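홈 과학 계절이야기 만들기 질문방

어린이 > 계절이야기 > 가을 과일 > 배는 왜 까끌까끌할까?

배는 왜 까끌까끌할까?

배 먹어 봤죠? 아삭! 하고 물이 주르륵. 그런데 씹다 보면 혀에 모래 같은 게 느껴져요. 사과는 안 그런데. 포도도 안 그렇고. 배만 왜 그러지?

모래 아니에요. 흙도 아니고요. 이름은 돌세포! 한자말로는 석세포라고도 해요. 진짜 돌은 아니고, 벽이 아주 두껍고 딱딱해진 세포예요.

세포가 뭐냐면, 생물의 몸을 이루는 작은 방 같은 거예요. 우리 몸도 세포, 나뭇잎도 세포, 배도 세포. 배 속의 방은 거의 다 벽이 얇고 안에 물이랑 단맛이 가득해요. 그래서 깨물면 톡 터지고 즙이 나오죠. 근데 어떤 방은 벽이 자꾸자꾸 두꺼워져요. 나무를 단단하게 만드는 리그닌이라는 물질이 쌓여서요. 그런 방들이 뭉치면 까끌까끌한 알갱이가 됩니다.

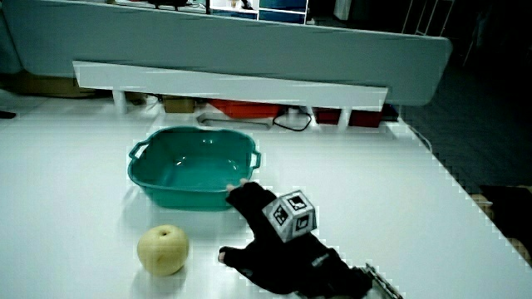

돌세포는 어디에 많을까? 가운데 씨 있는 쪽! 씨를 둘러싸고 모여 있어요. 그래서 배 가운데를 먹으면 더 까칠하고 신맛도 나요. 껍질 바로 밑에도 좀 있고요. 씨를 지키는 데 도움이 된다고 생각하는 사람이 많아요.

그럼 서양배는? 조롱박처럼 생긴 배 있잖아요. 그것도 돌세포가 있어요. 대신 따고 나서 며칠 두면 살이 말랑해져요. 우리가 먹는 동글동글한 배는 아삭할 때 바로 먹는거고요. 둘 다 배나무속 식구, 사촌쯤 돼요.

하나 더. 옛날 사람들은 고기 잴 때 배를 갈아 넣었어요. 지금도 불고기에 넣죠? 배 속에 단백질을 잘게 끊는 효소가 있어서 고기가 부드러워져요. 냉장고 없던 때는 배를 한지에 싸서 서늘한 데 두고 겨울까지 먹었대요. 배는 보통 가을에 따는데, 11월에도 잘 두면 여전히 아삭아삭.

집에서 해 보기! 어른이랑 같이요. 배 한 조각을 입에 넣고 천천히 씹어 보세요. 가운데 쪽 한 번, 바깥쪽 한 번. 어느쪽이 더 까끌한가요? 강판에 간 배를 손가락으로 살살 비벼 봐도 돼요. 알갱이가 만져질 거에요. 돋보기 있으면 꺼내 오고, 씨는 먹지 말고 뱉기.

다음 이야기는 감. 떫은 감은 왜 떫을까요?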